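Elvia Cortés
28th October

Good morning, all! I promised a few of you that I'd finally write down how our shared lunch works, and I have a big mug of coffee and a free hour, so get comfortable. It's going to be a long thread (you know me).

First the background, for anyone who's new. Once a week one person cooks lunch for whoever puts a name on the sheet by the door. You cook when it's your turn, you eat when it isn't, and that is pretty much the whole rule book. I started it in August, when everybody was eating crackers over a keyboard and I was the worst of the lot.

The first lunch was lentil soup, and I over-salted it so badly that Gonçalo Lobo drank an entire pitcher of water and then very sweetly asked for seconds. I have thought about that second bowl many times. It's the reason there was a second lunch.

People ask me what to cook and my answer is always the same: cook what you'd make for a cousin who dropped by. Please don't try out the fancy thing! The fancy thing wants you at the stove while everybody else is sitting down and telling stories, and you'll miss all the stories.

My own standby is a tray of chicken thighs with onions, lemon and whatever potatoes are starting to look at me funny. 400 degrees, skin side up, and leave the door shut until the kitchen smells like somebody's grandmother lives there. If the onions catch a little on the edges, so much the better.

For folks who don't eat meat I do the same thing with cauliflower and chickpeas, on its own tray, with its own spoon. The spoon matters more than you'd think. Label it if you have to – I tie a bit of kitchen string around the handle.

Now, plates. I have feelings about plates. We tried paper for a while and I never liked it, the sauce goes through and you end up eating fast so your lunch doesn't land in your lap. A proper plate slows you down. You set it down, you put your fork down, you ask somebody how their mother is doing.
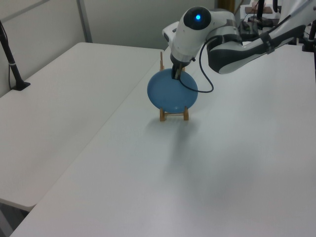
Idrisa Swai: I agree about real plates, Elvia, but you have to say something about who washes them. In my last job the lunch died of dirty dishes, and it took about a month.

Idrisa, yes, thank you, I was getting there by the scenic route as usual! Dishes are where these things go wrong. The cook should never wash. I'd carve that over the door if they let me. You've shopped, you've chopped, you've carried a hot tray down a hallway with your elbows out, and now you get to sit.

Everybody else washes their own plate and one other thing. That "one other thing" was Tiago Cordeiro's idea and I wish I'd had it. It can be the ladle, it can be the big pot, it can be somebody else's cup. The person who takes the big pot gets a lot of love that day.

A small word on water temperature, since I was asked about it at some length last week. Hot enough that you want gloves. Glasses first, then forks and spoons, then plates, then the greasy trays at the very end, and change the water before the trays even if you think it still looks fine. It doesn't look fine, sweetheart.

And stand things up to dry. My aunt used to stack everything flat on a towel in a great wobbly tower, and the bottom plate was still wet at supper. Standing up with some air between them, they take care of themselves while you go back to your afternoon.

Somebody also asked about cost. I've gone back and forth on this. We had a jar for a while, and the jar made people shy, especially the ones at the end of the month. These days the cook pays for that week's lunch and it comes out more or less even by the time we've gone around. Beans and rice is a perfectly good lunch. So is eggs. So is a giant pot of noodle soup with a bag of frozen peas in it, which Carolina Tavares made when she was flat broke and which people still request.

If your turn falls in a bad week, swap. Write the other person's name over yours on the sheet and go on with your life. I don't need to hear the reason and I don't want anyone sending me an apology the length of this thread.

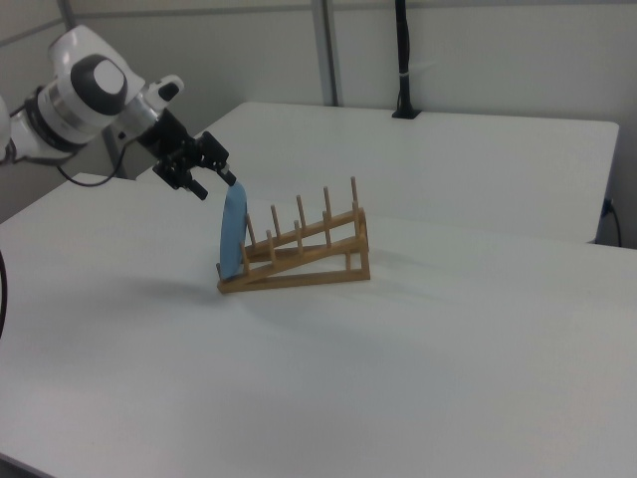
The Jukska Lunch Club

Back again – I had to stop and answer the phone, and then I had to stop and eat a pear.

Where was I? Seating. We push the tables into one long one, even when it's a small crowd. Separate little tables turn into separate little lunches, and before you know it the same folks are sitting with the same folks and the new person is reading the back of the hot sauce. One long table and you get whoever you get.

I try to sit in a different spot each week. I'm not always good at it (the chair by the window is a very nice chair). But some of the best talks I've had this year were with people I'd only ever nodded to by the coffee machine. I learned that Tiago keeps bees. I learned how to get candle wax out of a tablecloth. I learned far too much about a divorce, but I was glad to be told.

Phones: we don't have a rule. I wanted one at the start, I'll admit it, and I was talked out of it. If you're waiting on news from the doctor or the school, you should have your phone next to your fork and nobody should make a face about it. Mostly they stay in pockets anyway once the bread comes around.

Oh, the bread! I buy it at Pinheiro on my way in. Ask for yesterday's loaf, it's cheaper, and if you wet the crust under the faucet for a second and put it in a hot oven it comes back like new. Have butter out early so it's soft. Cold butter tears the bread and tries my patience.

A few things that did not work, so you can skip them. Themes (everyone panicked). A sign-up email (it went to the bottom of everybody's inbox and lived there). Asking for recipes ahead of time so we could make a little book, which I still want to do someday, but it turned a nice lunch into homework. And fish on a warm day with the windows stuck. I'm sorry, Gonçalo. It was delicious.

If you'd like to start one where you are, begin smaller than you want to. We began with 6 people and one of them only came for the bread. Pick a day and keep it, even when it's raining and there are just two of you and the soup is from a can. I think the keeping of it is most of what makes people trust it.

The last time I posted about lunch, 3,418 of you read it, and I still can't get over that many people having opinions about lentils. I read every reply, even the stern one about cumin. You were right, by the way. I toast it now, in a dry pan, before anything else goes in, and I'm a bit embarrassed at how long I went without doing that.

Next week is Carolina's turn, and she's asked me to say there will be the noodle soup, with peas, and a pan of something with apples if her oven behaves. Put your name on the sheet by the end of the day tomorrow so she knows how big a pot to bring.

And would whoever has my good ladle please bring it back? It's the long one with the dent. You're not in trouble. I just miss it.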